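How Our Campus Talks to Its Neighbors: A Student Project Report

Our group spent the fall term looking at how Lavton College gets along with the Kaltenska neighborhood, the dozen or so blocks that start right across the street from the library steps. I grew up four streets away (my aunt still lives there), so I admit I came to this project with a soft spot for the place, and I hope that shows in a good way!

We mailed a short survey to 1479 households and got 236 of them back, which our adviser told us was a very decent return for a paper survey with no prize attached. We also sat down with 37 people for longer talks, mostly in kitchens, and once on a porch in the rain.

The thing we heard most was that people liked the college but had no idea whom to call. They remembered the open lectures in Tshabalala Hall very fondly, and several still had the old printed programs in a drawer. 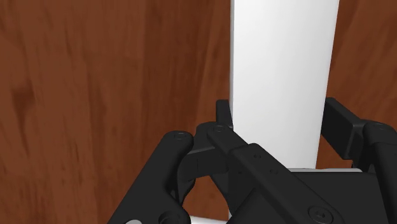
Eldana Beyene told us she had walked past the campus gates for over twenty years before anyone invited her in, and that the invitation, when it finally came, was a flyer for a lecture held the night before. She laughed telling it, but she also said she would have gone, and would have brought her sister.

After talking with her we went back through the lecture flyers and found that most had gone only to campus mailboxes. The Vodach Fund, which pays for the series, sets aside 3000 dollars a year for publicity, and nearly all of it was being spent on posters inside college buildings.

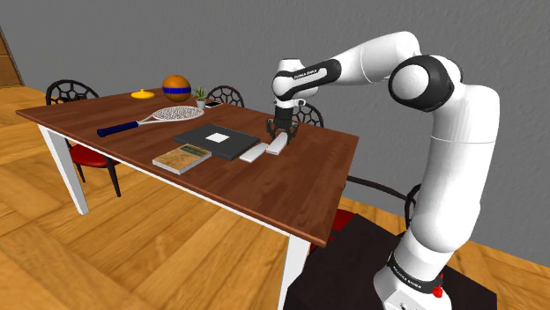 What We Would Like to See

We would love for the college to mail a plain one-page calendar to every Kaltenska address before the term starts, with a phone number that a real person answers. We would also like two seats for neighbors on the group that picks the speakers. We shared a draft of this report with the dean's office in December, and they have asked us to come back and talk about the calendar first.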